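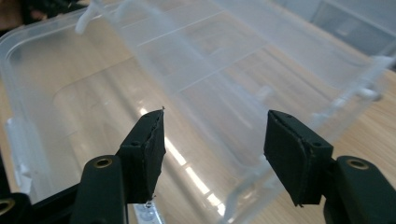
Two padded fingers and a latched storage box.

Tidying a cupboard is a poor match for most factory automation. At Etley, the Graletti project is working on the small end of the problem: boxes, tubes, a tabletop to be left clear. Its task list runs to 40 chores. In April, 29 had been attempted and 8 met the project's own pass mark - the same result on repeated runs, with no human correction.
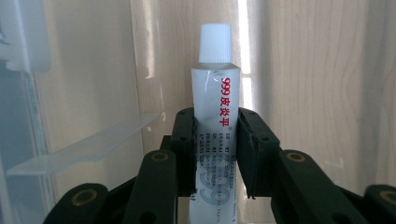 2 min read

Soft packaging is harder than it looks. An ointment tube creases at the shoulder, and a pad that closes too far will deform it further. Dudás, the control software, was trained on around 560 demonstrations recorded with hand-held grippers. Clear plastic adds a second difficulty, as depth sensors read through it or pick up glare.
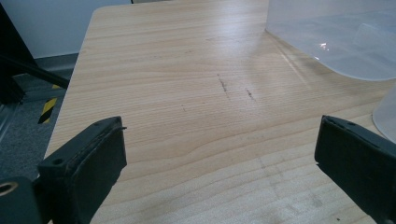
Last updated: April, 4:15 pm

Wiping down is still on the unsolved list. Scuffs and wood grain can look alike to a vision system, and the force needed differs between the two. Hedthorpe, which packs mixed orders by hand, has asked for box filling first. Household use is further off.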